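Andulis Opens Its Kitchen and Table Room in Relturano This July

RELTURANO – Home goods maker Andulis is opening a hands-on room for everyday kitchen and table pieces, and we can't wait to fill it with visitors! The room takes up 341 square feet on the ground floor of the Skikard building and will be open every Wednesday through July, starting at 10 a.m.

Visitors are welcome to pick things up, move them around and try out a table of their own. There are 47 pieces to work with – pots, baskets, play produce and artificial flowers – and almost all of them come from the Nakajima line, which went on sale this spring. The woven baskets and the red tulips have been early favorites with our own staff.

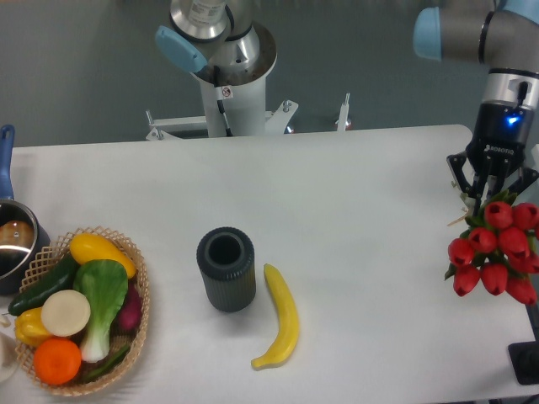 Visiting the Room

Entry is free. Each session has space for 32 people and lasts an hour, so please book ahead if you're coming with a group. Children are welcome with an adult, and the artificial fruit and vegetables are theirs to sort, stack and "cook" as they like.

Bookings are open now at the Andulis front desk.

Contact: Andulis Press Office, Relturano | © Andulis. All rights reserved. | Back to top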